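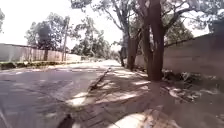
Slide 1. Street with a fallen branch on the curb.

Two Years of Walking Every Day
Speaker notes, Trollham Public Library, Jun 10, 2018
Ermelinda Gouveia

Start on time even if people are still coming in. Thank Glória Teixeira for setting this up. Say that there are handouts on the back table and that the slides will be on the library page.

Opening. I walked every day for 730 days. I was 57 when I began. I had a desk job, a sore hip and a pair of shoes I didn't like. I am not a doctor or a trainer. I kept a notebook, and most of tonight comes out of the notebook.

Ask for a show of hands: who walked somewhere today for more than ten minutes? Wait for it. Parking lots count.

Slide 2, the rule. 30 minutes a day, outside, any speed. I wrote it on a card and taped it inside the front door. I had tried bigger plans before. One was a running plan from a magazine and I quit it in the second week. The rule had to be something I could do with a cold.

Slide 3, what I wrote down. Date, time out, time in, shoes, one line about anything. No weight, no steps. I did wear a step counter for a while and found I was walking circles in the kitchen at night to get the number up. It went in a drawer.

Read two or three lines from the notebook. Use the one about the goose and the one that only says "wind." Keep it short, this section ran over when I practiced. 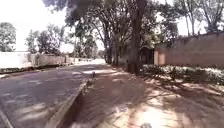

Slide 4. Sidewalk and curb, partly shaded.

Picking routes. You need more than one. I had a short loop, a long loop and an errand route, and I picked at the door. The errand route got used the most. Library, post office, pharmacy, home. If you already have to go somewhere, half the deciding is done.

Things to look for in a route: a bathroom somewhere along it, a place to sit, a way to cut it short. Shade in July. Lights in winter. Walk it once in daylight before you try it after dark.

Mention Kirkel and Rudach. When I visited my sister in Kirkel there was a path right behind her building and it was easy. The week in Rudach I was on a highway with no sidewalk, so I walked laps of the motel grounds. It went in the notebook like any other day.

Slide 5, shoes. People always ask. I went through 3 pairs. Buy them late in the day when your feet are bigger. Bring the socks you plan to wear. Don't name a store.

Slide 6, bad days. I want to spend real time on this one. There were days I did it at eleven at night in a raincoat over pajamas. The day of my uncle's funeral I went out before anyone was up. There was a stomach bug in the first winter and I walked that day too, and I would not do it again. If I were starting over, the rule would have sick days in it.

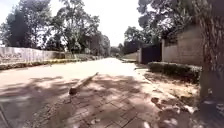
The hip. It hurt more for the first month and then less. I saw a physical therapist twice and she gave me two stretches, which are on the handout. If something hurts and keeps hurting, get it looked at. Say this slowly. Somebody usually comes up afterward to describe a knee to me, and I have to tell them I don't know.

Slide 7, walking with other people. I liked it less than I expected. Aoki, my neighbor, came along on Saturdays... (change this, just say "once a week") and that was about the right amount of company for me. Some people are the other way and won't go out unless a friend is waiting on the corner. Try both.

Slide 8, stopping. I didn't plan the end. I reached two years, skipped the next day to see how it felt, and slept in. Now I walk most days. I still write it down.

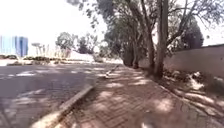 Slide 9. Brick-paved sidewalk under trees.

Leave this one up for questions.

Likely questions:
Dog? No, allergic.
Treadmill? I said outside, but it's your card on your door.
Music? Radio in one ear, never both near traffic.
Did I lose weight? I didn't keep track. My pants fit the same.
Rain gear? A hooded jacket and a hat with a brim under the hood.

Room has to be cleared by 8:30. Pick up leftover handouts. Return the clicker to the front desk.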